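Clusovcombe Robotics Club, Zindetti project gallery
25 December 2019

Zindetti is the club's two-finger sorting arm. The task for this season is to take mixed paper clips from a table and put them into a compartment box by color. Demonstrations are done by hand, with marker bands on both wrists, and the recorded wrist paths are used to set the arm's approach and release points. 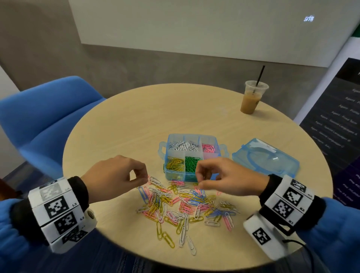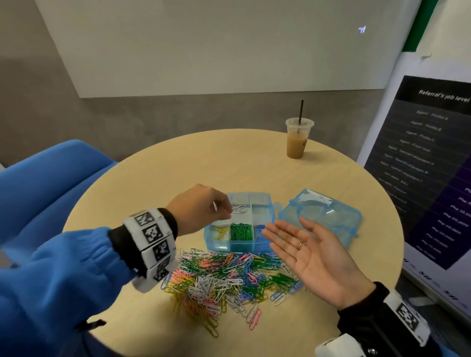

The arm itself runs on the Hellance controller board, with firmware maintained by Liviu Lazăr. It takes a wrist pose from the log, subtracts a fixed offset for hand length, and converts the remainder to joint angles. The offset was the main source of error in November. It had been measured with the hand flat, and a pinch over the clips, with thumb and index finger together, puts the contact point closer to the wrist. Benedikt Kofler measured it again with the fingers closed and wrote both values into the configuration file. The flat value is kept for the place routine only.

### Marker bands

Each band is a ring of white blocks with one square black-and-white pattern per block. The blocks carry short printed labels next to the patterns, such as L3 on the left wrist and R2 on the right. Several patterns stay in view while the forearm turns, and the solver uses whichever it can read. If only one pattern is readable the pose is kept but given a low weight. Block order is stored per band, so left and right bands must not be swapped without editing the file.

Sleeves go under the bands or stop short of them. Fabric over a block edge shifts the detected corners and the pose jumps. Viorica Toma added a check that rejects any jump larger than 2 mm between neighboring samples.

### Box and clips

- One color per compartment. The assignment is set at the start of a run and may differ between runs.
- The lid lies flat beside the box and is treated as an obstacle.
- Clips start in one loose pile between the operator and the box.
- Hooked clips are pulled apart over the pile. Two clips in one pinch are logged as a double.
- A clip that lands in the wrong compartment stays there until the run ends.

White clips give the color classifier the most trouble under the room lights. Yellow is the most reliable. Green and light blue were confused until Firouzeh Farahani moved the threshold, and a few errors remain where clips overlap.

### Arm results

The test set is 200 single clips, presented one at a time on a bare mat. Pile picking has not been tested on the arm.

| Configuration | Correct compartment |
|---|---|
| Flat-hand offset | 62 |
| Closed-hand offset | 309 of 400 (two passes) |

The first row is one pass. Most remaining failures are at the grip: the clip turns on its long axis as the fingers close and drops during the lift. Donnie Dunbar is cutting new fingertip pads from a softer rubber. The old pads are in the drawer marked Roman, with the spare screws.

### Open items

- Release height over the front compartments is too high. Clips bounce.
- Log files from the left band need the new label order before they are merged.
- Cable on the second joint rubs at full extension.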